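Ollora Community Help
Home and Household > Records and Paperwork

How long should a household keep paper records, and how should they be stored?

Posted by Vallgate_Resident

I am responsible for the paperwork of a household of two adults. Over the years we have retained nearly every document that has come through the door: utility bills, bank statements, tax returns, insurance policies, appliance manuals, medical invoices and the closing papers for our home. The collection now fills several boxes, and it has become difficult to locate anything when it is needed.

I would like to establish a schedule that states how long each type of record should be kept. I would also welcome guidance on the following points:

Whether a scanned copy is an acceptable replacement for the paper original.
Whether an ordinary cabinet is suitable for storage, or whether a fire-resistant safe is required.
How documents should be destroyed once they are no longer needed.

I have a budget of $200 for supplies and would prefer not to rent storage outside the home. We file our taxes jointly, own the house, and have no business income.

Posted by Caldeira Records Desk
Marked as most helpful by 59 members

The retention period for a document should be determined by its purpose. A document that proves identity, ownership or a legal status should be kept permanently. A document that supports a tax return should be kept for as long as the return may be examined. Most other papers may be discarded once the matter they concern has been settled.

The schedule below is suitable for most households in the United States. State rules differ in certain respects, and a tax professional should be consulted where there is any doubt.

Keep permanently

Birth, marriage and death certificates
Adoption and divorce papers
Social Security cards
Military discharge papers
Wills and trust documents, in their current version
Filed tax returns (the return itself; supporting papers are addressed separately)

Keep for seven years

Wage statements and records of other income
Receipts and canceled checks that support a deduction
Records of charitable gifts
Year-end statements from banks and brokerage firms

A three-year period is sufficient for many federal returns. A longer period applies if income was substantially underreported or if a loss from worthless securities was claimed. Seven years covers these cases and is simple to remember.

Keep for as long as you own the item, and seven years after

Closing papers for the home
Receipts for permanent improvements, such as a new roof or an addition
Purchase records for stocks and mutual funds
Vehicle titles (the title passes to the buyer upon sale; retain a copy)

Keep for one year or less

Monthly bank statements, once the annual statement has been received
Pay stubs, once they have been checked against the W-2
Utility bills, unless a home office deduction is claimed
Medical invoices, once paid and once the insurer has closed the claim, unless the cost was deducted

Insurance policies should be kept while they are in force and until any open claim has been resolved. Expired liability policies are an exception. A claim may be brought years after the event that caused it, and the policy in effect at the time of the event may be the one that responds.

Regarding scanned copies: the IRS accepts legible electronic records, provided that they can be produced upon request. Scanning is therefore appropriate for receipts, statements and invoices. It is not a replacement for certificates bearing a raised seal, for signed wills or for titles. Many probate courts require the original will, and the absence of the original may cause considerable delay.

Scans should be stored in two separate places. File names should begin with the year, followed by the name of the issuer and the type of document, so that the files sort into order without further effort.

Posted by clillbridge_kt

I agree with most of the above but would not keep the pay stubs at all. My employer has them online. I shredded mine and have had no difficulty.

Please also check whether your town holds a free shredding event. Clillbridge offers one each February, and residents may bring as many boxes as will fit in one vehicle. Staples and paper clips do not need to be removed. Binders do.

Manuals can be discarded. They are nearly all available from the manufacturer.

Posted by Ollora Home Guides

The retention schedule has been addressed in an earlier reply. The following remarks concern storage and disposal, and are set out in the order in which the work should be carried out.

Step 1. Sort before purchasing anything

Supplies should not be purchased until the collection has been reduced. Place every document in one of three groups: permanent, dated, and discard. Write the year of disposal in pencil on the front of each dated folder. Members often find that the permanent group fits within a single document box.

Step 2. Place the permanent group in a fire-resistant box

A small box rated for at least thirty minutes is adequate for a household and falls well within the stated budget. Select one that is also rated against water, as papers may be damaged by the efforts to put out a fire. The box should be kept on the lowest floor that is not subject to flooding. Tell a trusted relative where the key is held.

A bank safe deposit box is a reasonable alternative for titles and certificates. It is less suitable for an original will, as access may be restricted after the death of the owner.

Step 3. Place the dated group in closed storage

An ordinary cabinet with doors is suitable for this group. A fire rating is unnecessary for papers that have been scanned. The interior should be dry, away from heating vents and exterior pipes, and deep enough to accept a letter-size folder without bending. Books and reference volumes may be kept on an open shelf above, leaving the enclosed space for files.
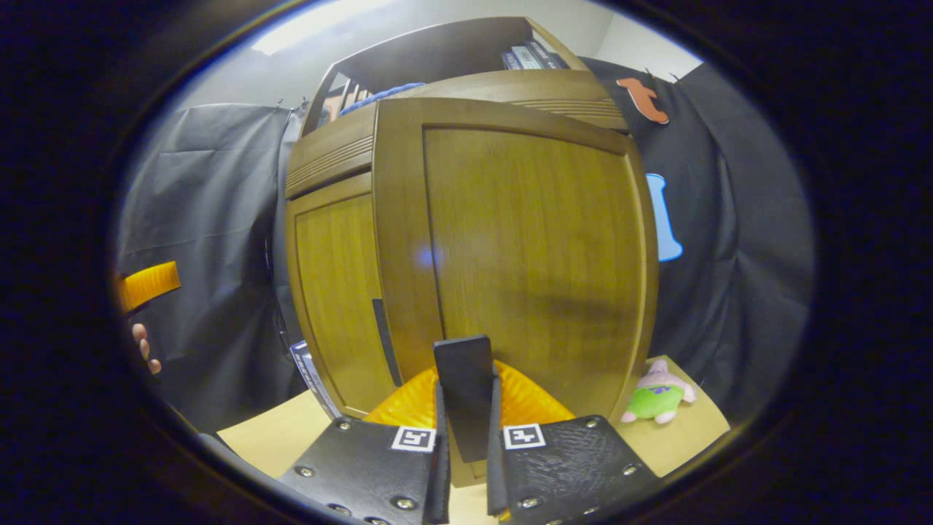
Step 4. Label each shelf by year of disposal

Arrange folders by the year in which they are to be destroyed. Under this arrangement, the annual review consists of removing one section and moving nothing else. Labels should be placed on the shelf edge inside the cabinet, where they are not visible to visitors.

Step 5. Destroy discarded papers securely

Any paper bearing an account number, a Social Security number, a signature or a date of birth should be shredded. A cross-cut or micro-cut shredder is recommended. Strip-cut models produce long pieces that can be reassembled and are not advised for financial records. Where the volume is large, a commercial shredding service may be used; request a certificate of destruction and keep it with the inventory described in Step 6.

Papers bearing only a name and address may be recycled, although shredding them does no harm.

Step 6. Prepare a one-page inventory

List each permanent document, its location, and the name of the person authorized to retrieve it. Account numbers should not appear on this page. Store one copy in the fire-resistant box and give another to the executor named in the will. Review the inventory after any marriage, birth, death, move or change of insurer.

Related help page: 2990, Replacing a lost vehicle title

Comment from Vallgate_Resident

Thank you to all who replied. The schedule has been printed and the sorting has begun. I had not considered the point concerning expired liability policies and have set those aside. One matter remains: should statements for a closed bank account follow the same seven-year rule?

Comment from Caldeira Records Desk

Yes. Retain the year-end statements for seven years, together with the letter confirming that the account was closed. The letter should be kept for longer if the account was held jointly with a person outside the household.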